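Worktop oil: is the Sunditz stuff worth it?

pellowfield
Posted in January, 14 replies

Has anyone used Sunditz board oil? £2 more than plain mineral oil for what looks like the same bottle. The label says it "feeds the grain", which sounds like rubbish to me. Wood is dead. It doesn't eat.

tansy_b
I've had it on my boards for two winters. Smells nice. Can't say I've noticed anything else.

gritstone400
It's mineral oil with a bit of beeswax. Struan Purves tested a few on his blog and couldn't tell them apart after 200 washes. Mind you, he sells his own, so pinch of salt.

tansy_b
I wouldn't trust a man's test of his rivals' oil, sorry. And who washes a board 200 times for a blog?

Mine for reference, walnut-toned with a blond stripe: 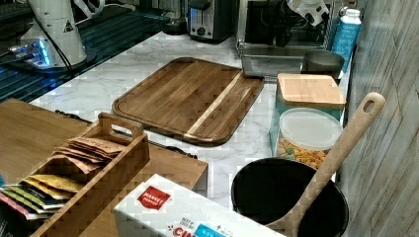
My board on the marble. The groove is the bit that's a pain to oil.

pellowfield
Nice board. Still not convinced the oil matters though. My mum never oiled hers in her life and it outlasted the cooker.

Wustov
Your mum's was probably beech and an inch and a half thick. Walnut with a strip glued in is another matter, the joins can open if it dries out.

gritstone400
Got any proof of that? I hear it a lot, mostly from people selling oil.

Wustov
Only the Panagiotou one I threw away. Split right along the glue line.

gritstone400
Could have been bad glue.

Wustov
Could have been. I still oil the new one.

pellowfield
Right, I'm getting the cheap 300 ml from Astside. If it splits I'll come back and moan.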